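2025-03-17, Durkberg session, speaker notes

## Slide 3: Rack layout

- Welcome the attendees from Nornex and confirm that handouts have been received.
- State the rule adopted in January: one empty hole is left between neighboring tubes.
- Colored liquids are used for training. The wooden rack remains in service until the Zendelton order arrives. 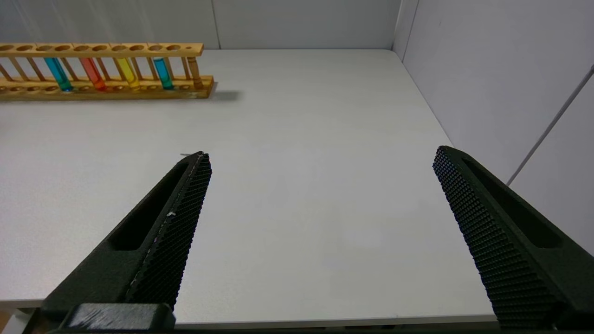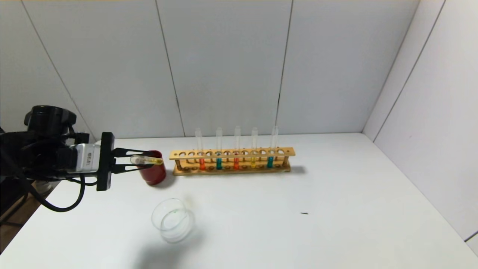 ## Slide 4: Questions

- Allow 9 minutes. Refer purchasing questions to the Sampaio office.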